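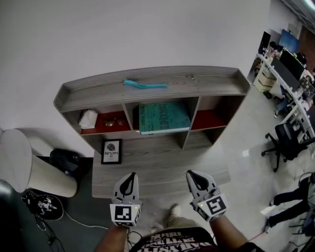 The pleasures of a low shelf

There is a moment in every clear-out when you stop throwing things away and start looking at them. Mine came on the floor beside a long, low shelving unit, with my back against the sofa and a mug going cold next to me. I had meant to spend twenty minutes on it. I spent most of a Sunday, and I loved it!

I have become a complete convert to low storage. Tall bookcases are handsome, but you only ever see the bit at eye level, and the rest turns into a sort of attic. A low unit you look down on. The top is right there under your hands, and whatever you dropped on it yesterday is still there today, asking to be dealt with.

Take the top of the grey wood-grain one in the picture. It has a raised lip along the front, a detail I now look for everywhere, and on it lies one slim turquoise thing that could pass for the handle of a comb or a brush. Every home has a stray like this. Underneath are the open cubbies, and the ones with red backs make me very happy. Grey can be a bit glum on its own against a white wall. Put a square of red behind it and even an empty cubby looks as if somebody meant it.

Remo Kaufmann has been fitting out small flats for 11 years, and when I rang him to ask about coloured backs he talked for nearly an hour. He began doing it in his own hallway, with leftover paint and a piece of card he could slide out again if he hated it. He didn't hate it. Since then he has done mustard, bottle green and a pink he still defends, and his one firm rule is to leave a cubby in each row with nothing in it at all.

“You need somewhere to put the next thing,” he told me. “If every hole is full, the next thing goes on the floor.”

I tried it that same evening and he's right – the empty one is the one I use most. It holds the post, then my keys, then a library book on its way back, and by bedtime it's clear again.

Books are where Remo and I part company. He likes them upright, spines out, like soldiers. I'm all for laying a big hardcover flat, the way the teal-green one sits in the middle cubby, with the pale edges of its pages facing the room. A heavy book is kinder to itself lying down, and you are far more likely to pull it out and open it on the rug. I have a fat atlas that went unread for years when it stood up straight. Now it comes out on most wet afternoons.

We do agree about pictures. A small one in a black frame with a white mat, like the one leaning down at the base of the unit, can be a lovely thing to find low down. Children notice it first, and so do visitors tying their shoelaces. No nail, no spirit level, and you can swap it for another whenever the mood takes you.

As for the crumpled white tissue or paper, every cubby gathers those, mine included. I do them last, with the radio on.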